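January, 3:40 pm

Brudis adhesive, second batch. Mixed 100 g resin to 14 g hardener, same as before. Pot life was shorter this time, gone stringy at 76 minutes. Shelf by the window was warmer than the bench, so moved the tins back.

Five lap joints glued on the Plelon strip, clamped overnight. Wiped with solvent first, no sanding.
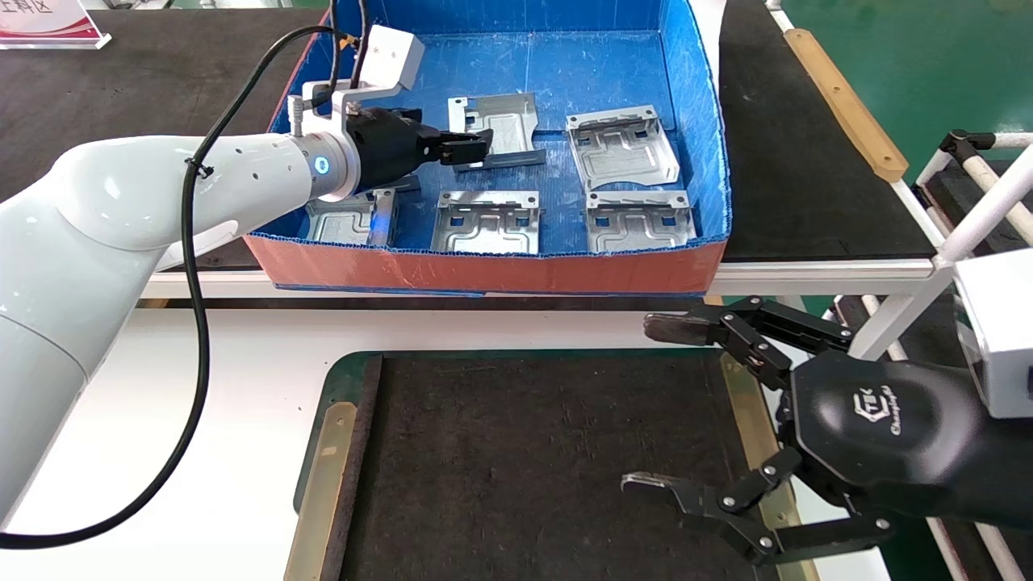 Clamps come off tomorrow morning. Pull tests after lunch if the Bouchard gauge is back from calibration. Need more mixing cups, order from Imside.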